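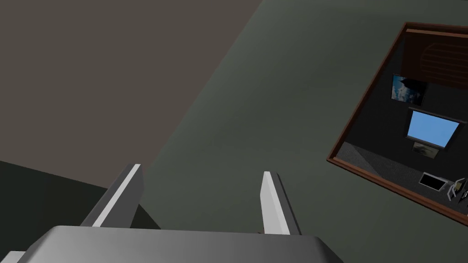 October 15, 2020. Spent the morning on what Koubek is for, as a business. Orders through Tradside have been flat since May and I had stopped looking at them, so I went back through all of it with Cuiping. Most of the repeat buyers come for custom fixtures, and hardly any come for the small parts I keep posting online. Whatever I put up when I have no job to show brings in likes and no quotes. Going to stop posting daily. Two posts a week, each one tied to a finished order.

Pricing. Jarmila thinks the minimum order should go to 900. I wanted to leave it where it is until the Pallville people answer. We settled on the new minimum for new customers only. Old ones keep their terms through the end of the year.

Mailing list: 22 names I would call real contacts. Wrote to 8 of them before lunch, short notes, no offer attached, asking what they had trouble getting made this year. Boris answered straight away and wants a call about the Hundum job.

Afternoon slow. Cleaned up the quote template, took out the paragraph about our story.

To do: call Boris. Ask Yung-ching whether she still wants the bookkeeping hours. Renew the domain.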